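The Skelleck Run

I should say first that I never meant to become a getaway driver. I meant to become a bus driver. That was the whole appeal of Flendton for me – a great big made-up city with 152 bus stops in it, and a server full of people who'd agreed to behave as if they lived there. I'd come home from work, put the kettle on, log in and drive the number 3 from the docks to the hospital. People got on and typed "morning" and I typed "morning" back. It was lovely! My brother thought I'd lost my mind.

Then Shahla Mazandarani got on at the ferry terminal with a duffel bag and didn't type anything at all.

I knew who she was, everyone did. She ran the crew that had done the jeweller's twice and the casino once, and she had the sort of reputation where people moved to the other pavement. She sat behind me the whole way round. At the hospital, where the route ends, she stayed put.

"You take the corners nicely," she said, on voice, which made me jump. She sounded like somebody's maths teacher.

"Thanks," I said. "It's the back wheels. You've got to think about the back wheels."

"Have you ever driven a Plasard?"

Now, the Plasard is the armoured van in Flendton. It's a square, miserable thing with a bench down each side and slits for windows, and the police use it to move prisoners between the courthouse and Skelleck, the prison out on the causeway. It weighs a ton and steers like a wardrobe. No one picks it for fun, and you can't buy one either. You have to be in the police or you have to steal it.

I said I hadn't, and she said would I like to.

What had happened was that Chak-lun Kao had been arrested. Chak-lun was her safe man, and he'd been caught by pure bad luck, parked on a double yellow outside a sandwich shop with a boot full of bearer bonds. The judge (a very serious man from Leeds who wore a real tie to play) had given him the maximum, two whole weeks inside Skelleck. For two weeks he could log in and look at a wall. He was being moved at nine that night.

"Why don't you just wait for him?" I asked.

"Because it's the anniversary event on Thursday week's patch, and he's got the drill," she said, and then, a bit quieter, "and he's miserable in there."

I thought about it while I made beans on toast.

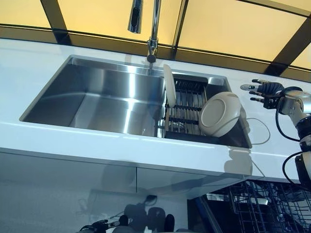 By half past eight I was parked behind the tyre place on Stevens Street in an ordinary delivery van, with my heart going like anything. Balakrishnan Kotian was in the passenger seat. He did the radios. He'd been listening to the police channel for an hour and had started to get fond of them.

"Ha-neul's driving the transport," he said. "She's just told them she's got a new chair."

"Is she any good?"

"She's very good. She doesn't stop for ambers."

The plan was simple enough. The transport would come down Stevens Street, I'd pull out and stall across both lanes, Shahla would come up behind in something fast, and in the muddle we'd have the driver out, me in, and away over the canal bridge before the escort had turned round. I'd get 1,000 in Flendton money, enough for a decent coat.

Well. The Plasard came round the corner at nine on the dot, and I pulled out, and I stalled, and Ha-neul Yeon simply drove it over the front of my van. I'd never seen anything like it. The bonnet folded up like a crisp packet and she carried on towards the bridge with her indicator going.

"Oh, that's tidy," said Balakrishnan.

Shahla was shouting. The escort had stopped to arrest us. I got out and ran, with no idea at all where I was going, round the tyre place and down the steps, and there at the bottom, with its engine running, was the number 3.

Desta Yimer was driving it. I'd trained him myself, the week before. He opened the doors.

"Morning," he typed.

"Desta, budge over," I said.

I knew something about the canal bridge that Ha-neul didn't. There's a bus gate on it. It goes up for anything with a route number and stays down for everything else, police included, and the way round takes you through the market. I put my foot down. We had four passengers on board and one of them rang the bell.

We came off the far side of the bridge just as she came out of the market, and I did what I'd done every evening since January. I swung out wide, thought about the back wheels, and laid that bus across the causeway from wall to wall.

The Plasard stopped a yard short of the doors. There was a long silence on the channel.

"Is this the one that goes to the hospital?" said Ha-neul.

"It is, yes."

I heard her laugh. Then the van's back door clicked, and Chak-lun climbed down and got on, and had to ask Desta for the fare.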